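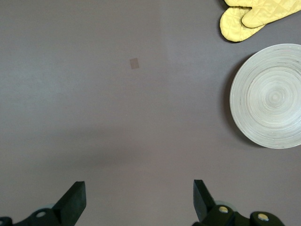
How to Replace the Filling in a Quilted Oven Mitt

Home / Sewing / Repairs
June 14, 2025 by Kiyoshi Onishi

Batting compresses with use. Once it has packed flat across the palm, the mitt passes heat faster than it did when new, even if the outer fabric is sound. A mitt with a worn palm can be opened and given a second inner layer without taking the quilting apart. Allow 60 minutes for the first one.

Materials

Insulated batting with a reflective layer, one piece 14 inches by 20 inches
Cotton batting, same size
Cotton lining fabric, prewashed
All-purpose cotton thread
Size 90/14 machine needle
Seam ripper, clips, chalk, walking foot if available

Do not use polyester batting or polyester thread. Both can melt at baking temperatures. Check the label on the cotton batting as well, as some rolls sold as cotton are blends.

Opening the mitt

1. Wash and dry the mitt. Grease in the old layers will stain the new lining.
2. Turn it inside out.
3. Remove the binding at the cuff with the seam ripper. Keep it if it is in one piece.
4. If the lining is a separate bag, pull it free at the thumb tip and fingertips, where it is usually tacked. If it was quilted together with the shell, leave it in place and build the new layer inside it.

Cutting

Trace the mitt on paper and add 1/4 inch for seams. Cut two pieces from each batting and two from the lining fabric, flipping the pattern for the second piece of each. The reflective side of the insulated batting faces the heat source, so it goes toward the shell. The cotton batting goes toward the hand.

Sewing the insert

1. Stack each half: insulated batting, cotton batting, lining fabric right side up.
2. Quilt each stack with straight lines 1 1/2 inches apart. Closer lines flatten the batting and reduce its value.
3. Clip the halves with the lining sides together and sew the outer edge at 1/4 inch, leaving the cuff open.
4. Trim the batting out of the seam allowance. Snip the curve between thumb and palm to within 1/8 inch of the stitching -- sew that section twice first.
5. Turn the shell right side out. Slide the insert in without turning it and tack it at the thumb tip by hand.
6. Align the cuffs and rebind.

Fit

The insert takes up room. If the thumb is tight, trim the batting there before rebinding. Test the finished mitt on a warm pan before using it on a hot one, and never use it damp.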